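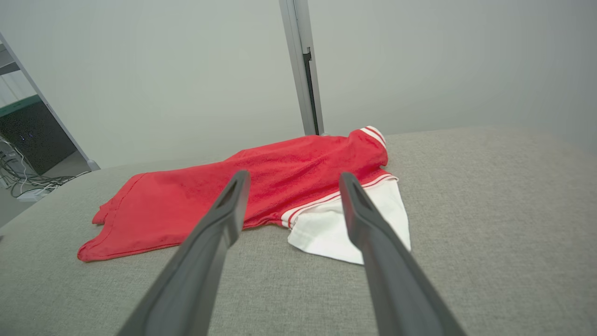

The red shirt with the white trim, waiting to be folded.

There were always more clothes in a house than you thought, and Leif Lindholm, who had lived in this one for 52 years, had thought there were very few. He had put off the drawers until the last Saturday before the move, reasoning that a man could fold his own laundry in an hour and have the afternoon left over for the shed. By three o'clock he was still in the front room with the gray cloth smoothed over the big table, and he hadn't so much as looked at the shed.

The trouble was the red shirt. He had lifted it out from under the winter blankets and dropped it on the cloth, and there it lay in a heap, corner to corner, with the striped edge sticking up at one end and the white part spilling down toward his belt buckle. He knew it right away, of course. He had played 18 seasons for Halvorsen in the Saturday league, badly for most of them and quite well for two, and he could have told you the score of nearly any match you cared to ask about, though people had learned over the years to be careful about asking.

"Is that one for keeping?" said Ha-rang Hyun from the doorway. She had come over from next door with soup and stayed to tape boxes, and she was a good deal faster at it than he was.

"It doesn't fit me," said Leif.

"I didn't ask if it fit you."

He pulled at the hem to get the wrinkles out, and they went somewhere else, the way wrinkles do in an old knit. His wife used to fold it in thirds, sleeves in first, then up from the bottom, so that it sat in the drawer no bigger than a loaf of bread. He had watched her do it hundreds of times, generally while talking about the match, and had never once paid attention to her hands. Now he tried it with the sleeves in and got something like a badly wrapped fish. He tried again with the sleeves out, and that was worse.

Ha-rang put down the tape and came around the table. She didn't take it away from him, for which he was grateful. She only laid her palm flat in the middle of the red and said, "Start from here, and bring your side over to me."

So he brought his side over, and she brought hers, and they turned up the bottom together, and it came out a little crooked but square enough to stack. Then she asked him, quite kindly, who Halvorsen used to play on Saturdays.

"Well," said Leif, and he pulled out a chair for her, "the first time we went up to Mestus, it was raining so hard we couldn't find the goal."

The soup had to be warmed up twice.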